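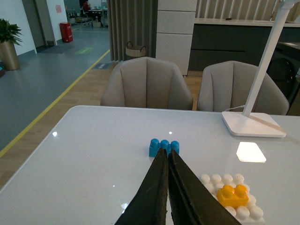
Department of Hospitality and Retail Studies - Estau Campus

Stock and Storage, Unit 11: Finding Room for Things

April 25, 2023

Okay, so last time we got through deliveries and I ran out of time before shelving, which is the part I like best. These notes cover what I would have said, plus the bits people asked me by email.

Start with the word "slotting." It just means deciding where each item lives. A small shop can get away with doing it by habit (the tea goes there, it has always gone there), and for a while that's fine. Then the shop grows, somebody new starts, and half the day goes to walking back and forth looking for the tape.

My first real job was in the stockroom at Drakia, a housewares store with 300 product lines and one very narrow aisle. The fast sellers were at the back! Whoever set it up had filled the shelves in the order the boxes arrived. We spent two evenings in July moving the dish towels and light bulbs up by the door, and I still remember how much less my feet hurt.

What I want you to take from the reading is the ABC method. You sort your items by how often they get picked. A items move all the time, B items move now and then, C items sit. A goes closest to the packing bench, between knee and shoulder height. C can go up high or at the far end. Please don't mix this up with sorting by price - an expensive lamp that sells twice a year is a C item for our purposes, even if the accounts people would call it an A.

Fixed or floating? With fixed slots, every item has its own home and an empty shelf stays empty until that item comes back in. With floating slots, anything goes wherever there's room, and you write down the location. Floating saves a lot of space but you have to trust your records completely. The Villanueva case in your packet is a floating system with 263 locations, and I'd like you to look closely at page 2, where the labels and the list stop agreeing. Where did it go wrong first? I have my own opinion and I'll keep it to myself until class.

A quick word on seasonal goods. Isport, the sporting goods chain in the second case, moves its swim gear forward in spring and back again in fall. It's a lot of lifting, so think about whether you'd move everything or only the top sellers.

For next class: finish both cases, draw a floor plan of any storeroom or closet you can get into, and mark the A, B and C zones in pencil. Messy is fine. Bring it on paper, please, as we'll be swapping them around the table.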